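I put off washing up after dinner for years by calling it "soaking." You know the move: fill the biggest pan, set everything near it, wander off to watch something. Then at 10 p.m. you come back to cold gray water with a noodle floating in it. So last February I finally changed how I do it, and I'm a little embarrassed at how small the change was.

I use trays now. One tray for the dirty plates, another for the sponge, both out on the table where we eat. That's the whole system!

It started with my neighbor Clotilde Fleury, who grew up in a house with a sink the size of a shoebox (her words). Her mother did all the scraping and wiping at the table and only carried things over once the worst was off. I tried it that same week and the sink stopped clogging up with rice, which had been driving me nuts.

A few things I've picked up since then. Get a tray with a raised rim for the plates. I bought a flat serving board first, and every drip went straight over the side and onto the wood, and I spent a good half hour with a rag and some oil getting a ring out. A rim catches the drips and the crumbs, and you tip the lot out when you're done.
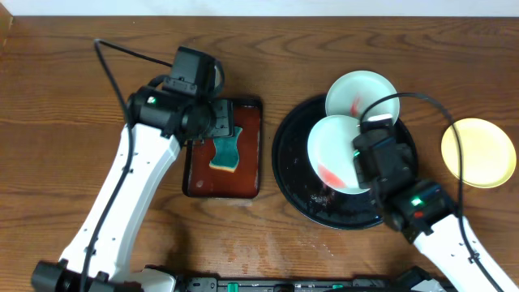
Plates on the round black tray, sponge on its own little brown one.

Give the sponge its own place, too. Mine used to live wherever I dropped it, usually on top of somebody's mail. A small tray with rounded corners is easy to wipe out, and I rinse mine every night and stand the sponge on its edge so air gets to both sides. If it smells, it goes in the trash. I don't bother trying to rescue them anymore.

Red sauce needs to come off first, before anything else on the table gets touched. Tomato, ketchup, beet, any of that. Wipe the streak toward the rim of the plate and it stays in one spot, but go in circles and you've got a pink plate and a pink sponge. Cool water for egg and cheese, by the way! Hot water just glues them on (I fought with a lasagna dish for ages before I figured that one out).

Stack by size if you can stand to. I mostly can't, so my plates end up overlapping every which way, and it's fine as long as you lift them one at a time and keep a hand under the low side.

Last thing, the table itself. Wipe along the grain, then go over it again with a dry towel. Ours is wood and it's had a lot of dinners on it, and I'd like it to get through a few more before my sister tries to claim it again.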